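Is a hard toy bin with a divider worth it, or should I go back to baskets?

Asked in: Kids' Rooms and Playrooms
3 answers

I keep reading that open bins are the answer to toy mess and I'm not convinced. We have two gray open-topped ones side by side with a tall divider between them, and the plan was one side for vehicles and animals, the other for blocks and pretend food. My sister-in-law swears by this. Her kids are nine and eleven, so I don't know what she's proving.

What happens at our house is that everything goes in one side. My son is 3. He picks the side closest to him and that's where the dinosaur goes, and the truck, and the block, and then the other side sits there doing nothing. I've tried moving things across in the evening and by breakfast he's put them back.

Second complaint is the wear. The floor of the bin is scratched up and has cloudy patches, and the divider is worse. I've scrubbed it with dish soap and with baking soda paste. The paste took off some of the dark smudging near the bottom and did nothing for the scrapes. I was told this kind of finish "cleans up like new," which I now file with the other things I've been told about storage.

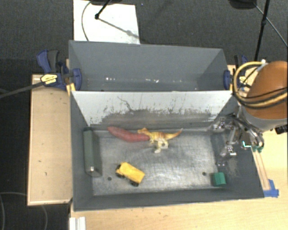 Kam-wah Chuang asked in the comments whether I'd tried leaving both sides unsorted for a month before deciding anything. Yes, more or less, that's how we got where we are. Kam-wah's other point was that a kid that age sorts by what he's playing with and couldn't care less what category it belongs to, which I'll grant. The truck and the dinosaur do go together in his games. I don't know where the block comes in.

So my questions are:

Is there any point in having two compartments for a kid this young?

Can scuffing like this be fixed, or do I stop looking at it?

There are small round holes in the floor of the bin. Do people cover those? Crumbs get down there, and I assume worse.

I've looked at the Esolden baskets and the Plelonlow stacking tubs. The tubs are $146 for the set, and for that money I'd like somebody who has owned them longer than a weekend to tell me they're good. Every review I found was written the day the box arrived.

Asked by Cheng-en Man

ANSWER 1 - marked helpful by 13 people
Nga Diệp

Keep what you have. I wouldn't spend $146 on tubs to solve a problem that a different tub will also have. My daughter put everything in one basket, then everything in one drawer, then everything in one cardboard box we were trying to recycle.

On the two sides: give up on categories and use the second one for rotation. A few toys go in the side he uses. The rest go in a closet, out of sight, and the second side stays clear until you swap. On swap day, put the new batch in the other side and take the old batch away. He'll move over to it because that's where the toys are. This worked for us for most of a year. It stopped working when she learned to open the closet, so I'm not going to tell you it's permanent.

I'd also question the pretend food. Ours was never played with as food. The carrots were hammers. If yours ends up in with the animals anyway, let it live there.

On the scratches, I think you're stuck. Baking soda is a mild abrasive, so if you go at it hard enough you can add your own haze to what's already there. Use a soft cloth and warm soapy water, dry it right after, and quit. For the divider I'd try a melamine sponge on one small corner first, very lightly. It can take off marks that have been rubbed on from something else. It can't put back a surface that's been scraped away, and it can dull a shiny one. If a seller told you it cleans up like new, they meant while it was new.

The holes I would leave alone. Tape over them peels up at the edges in no time, and then you have sticky tape and crumbs. Lift the bin and wipe whatever is under it when you do the floor. If the edges of a hole feel sharp to your finger, that's different, and I'd stop using it until that's dealt with.

ANSWER 2 - marked helpful by 3 people
Tetteh Sarpong

Get a liner. A piece of felt cut to fit the bottom of the bin covers the scratches and the holes, and it cuts the noise way down, too. We have hard floors at our place and a toy truck dropped in a bare bin at 6 a.m. is a sound I don't need in my life.

Cut it a little small or it buckles in the corners. Don't glue it. You'll want to take it out and shake it, probably more than you think.

I've had the Plelonlow tubs, by the way. They're fine. The lids crack.

Comment from Cheng-en Man: How long before the lids cracked?

Comment from Tetteh Sarpong: First one by September, and we got them in spring. To be fair somebody stood on it.

Comment from Nga Diệp: Felt holds on to crumbs, though. I'd want something you can rinse.

Comment from Tetteh Sarpong: Mine goes in the washing machine on cold. It's shrunk some.

ANSWER 3
Heiðrún Eyvindsson

baskets are better, we have the Esolden ones and love them. bins look like a workshop. you can get them in white

Reply from Cheng-en Man

Thanks. I'm going to try the rotation for a month with the bins I've got and see if he goes for it - I have doubts, but it costs nothing. Will look at felt too. I'm leaving the question open in case anybody has had the Esolden baskets long enough to say whether the handles hold, because "love them" could mean a lot of things.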